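Toy kitchen set

A toy kitchen set is a group of small dishes, pans and pretend foods used in play cooking. Also play kitchen, pretend kitchen. Sold boxed or by the piece. Pieces from diffrent sets get mixed in most homes and classrooms.

Tableware. Plate, cup, bowl. Usually one color per piece, pastels common since the Pura line.

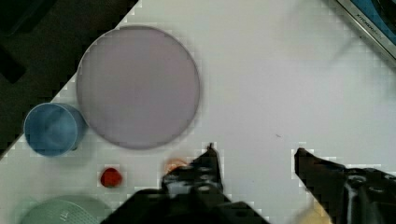
Plates run large next to the food, so a single tomato or berry looks lost on one. Molach fixed this with a smaller plate; the Wuka catalog kept the old size and lists 300 pieces, 42 of them tableware.

Play food. Fruit first: banana, strawberry, orange slice. Then meat, mostly chicken. Bottles copy grocery brands or carry made-up labels.
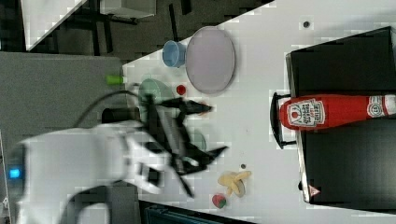
Toy banana and strawberry, with a Heinz ketchup bottle lying on its side.

Cookware. Pots, spatula, measuring cup, colander. The colander is the odd one, holes and all, and gets used as a basket, a hat, a boat. Slotted tools are often left in the pot between games. 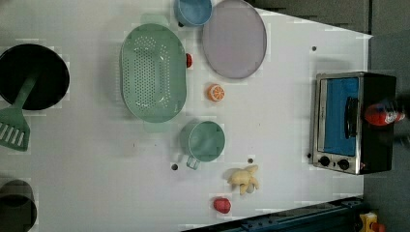
Mint-green oval colander and slotted spatula among toy cookware and food.

Storage. One bin, or sorted by type. Magnusson's survey of play rooms logged 1,593 loose pieces, food the most often missing. Small fruit goes under furniture. Washing: warm water, mild soap, air dry, colanders upside down.

Sorting by color is also seen, tho it splits the food from the dishes.

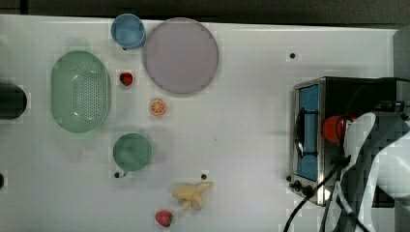

Chinyere Adebisi disagrees on the talk page: sorting by color is how most kids start, and the article should put it first under Storage.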